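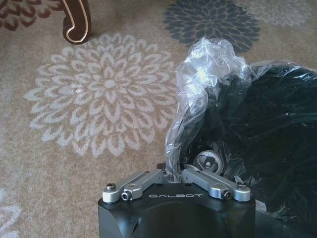
My household has been offered a robot by subscription. The service is called Iteo, it comes from a company named Hekbridge, and for $29 a visit it promises to "restore order to the rooms you live in." I have lived in these rooms for years without noticing any order to restore, but I like a brochure with ambition. What they're selling, once you get past the adjectives, is trash. Two metal fingers take hold of the crinkled edge of a clear plastic bag, over somebody's nice flowered carpet, and that is the job. I find I respect it more than the brochure does.

Anyone who has tried to line a trash can knows the bag is the hard part. It clings to itself. It has no top until you find the top. I would happily watch a machine face that for an afternoon, and I suspect I'd be rooting for the bag.

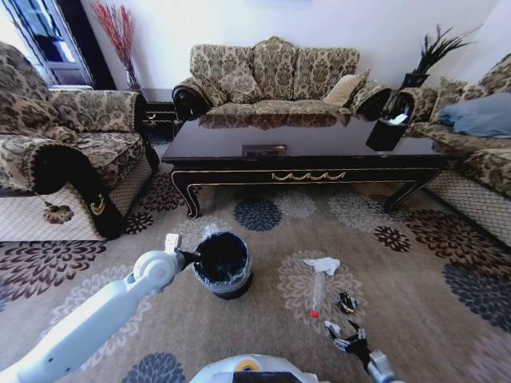 My trouble is with the price list. The basic visit covers "light floor litter," meaning a tissue, a bottle, a candy wrapper, the sort of thing a person picks up on the way to the kitchen if that person has any shame. Anything under the couch is extra. Anything sticky is "by consultation." In my house those two categories are most of the floor.

Then there is the yearly plan, which runs to more than 4,000 dollars and throws in two deep visits. For that money I'd expect it to have opinions about my curtains.
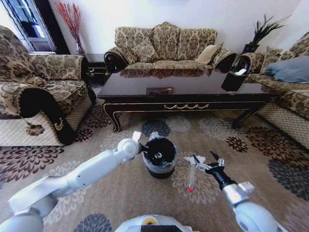

I will say this for the thing: it uses both hands. My family has a long tradition of holding a full plate in one hand and chasing a rolling bottle with the other, then dropping both. One arm for the bin and one for the little tube is a plan, and I can't remember the last time a plan was applied to our living room.

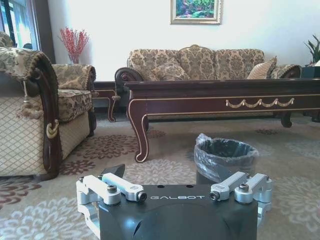
Öztürkmen

So would I sign up? I asked for the three-visit trial, which Hekbridge offers in Trasona and, for now, nowhere else. The form wanted to know how cluttered my home was on a sliding scale. I slid it to the middle, like everybody does, and then spent Sunday picking things off the rug so the robot wouldn't think I had lied.

That's one cleaning they can't bill me for. I'm still waiting to hear about the couch.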